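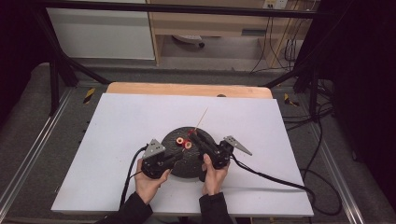

Threading the small pieces on the skewer, over the round dark mat.

How to thread a skewer without breaking the pieces
Last changed: October 14, 2006

This page is for small round things with a soft middle: fruit slices, candy rings, also craft pieces of the same shape. I wrote it first for our table at the Histhorpe fair, and some people in Dundville asked me for a copy.

What you need
One thin wooden skewer for each portion. A white board, or a big tray turned over. A round mat with a rough surface, the size of a dinner plate. Mine is dark grey, and I find that light-coloured edges show up very well on it.

Preparing
Put the board flat on the table and the mat in the centre of it. Lay only a few pieces on the mat, side by side, with a little space between them. If they touch each other they will stick, and you pull two when you want one.

Threading
1. Hold the first piece by its edges. Do not press on the flat sides.
2. Bring the point of the skewer to the middle of the piece.
3. Turn the skewer slowly while you push. A straight hard push makes a crack in the edge.
4. Slide the piece down and leave a finger's width free at the bottom.
5. Take the next piece. The colours can be mixed as you like.

If the skewer bends, hold it closer to the point. If the piece turns around, your hold is too loose.

Keeping
Lay the finished skewers flat in one layer, with baking paper under them. Fruit must go in the fridge and be eaten the same day. Candy keeps longer in a closed tin.

See also: Washing and drying the mat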